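Paper glider folding, bench 2, Sokelley room
Friday, September

Carrying on from the last entry. Goal is still a single fold sequence that gives the same dart every time, so the throw tests on the Pitville run mean something. Stock changed from the white copier sheets to the colored ream from Burnus. Cut size is the same, feel is a little stiffer. Grain direction is not marked on the wrapper, so I tore a strip each way from a spare sheet. The straight tear runs the long way.

Fold sequence as used

1. Center crease, long axis. Open flat again.
2. Top corners in to the center crease. Leave a hair of clearance at the crease or the layers bind at step 5.
3. Slanted edges in to the center a second time. Burnish with the bone folder, one pass per side.
4. Fold in half along the center crease, flaps outside.
5. Wings down, one side at a time, crease parallel to the keel. Match the second wing to the first before pressing.

Step 3 is where the noses go bad. If the second fold crosses the center line even slightly, the tip comes out blunt and folds over on the first wall hit. Pressing from the tail toward the nose pushes the error into the tip. Pressing from the nose back is better and I have switched to that for all remaining sheets.

Batch notes

Folded 53 sheets before the break, all lavender. Set aside 5 with twisted keels and marked them on the inside with pencil. Cause is probably the wing crease being pressed with the keel lifted off the table. The rest are in the tray by the window, noses all one way, not stacked.

The keel tends to spring open between the wings. On the white stock it closed up after a night under the Miettinen catalog. The colored stock may need longer. No tape and no staple for now — both move the balance point and the old numbers would be useless for comparison.

Work surface: the old tabletop is uneven enough to show up in the creases if the bone folder is leaned on. Use the cutting mat for steps 1 to 4. Setting down and picking up on the bare top is fine.

Handling: hold at the keel, well back from the nose. Do not pinch the wings. A thumb dent near the trailing edge acts like a trim tab and the plane will pull to that side.

Reference shape for this batch is one sheet, sharp tip, broad flat tail, wings lying parallel, slight gap at the keel fold.
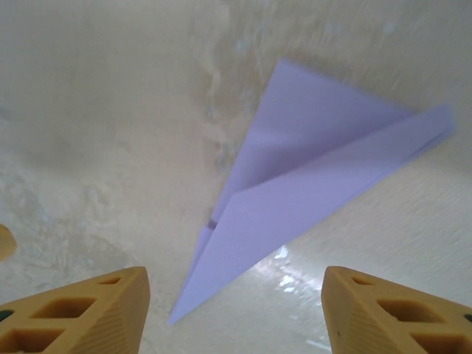 Throw tests, setup only

Launch line taped 900 mm in from the door. Same arm height for every throw, no run-up. Log distance to first touch and note left or right drift. Vents closed. White control planes go first, then lavender, then white again.

To do: second ream, check cut size against the first. Sharpen pencil marks on the rejects, they are already fading.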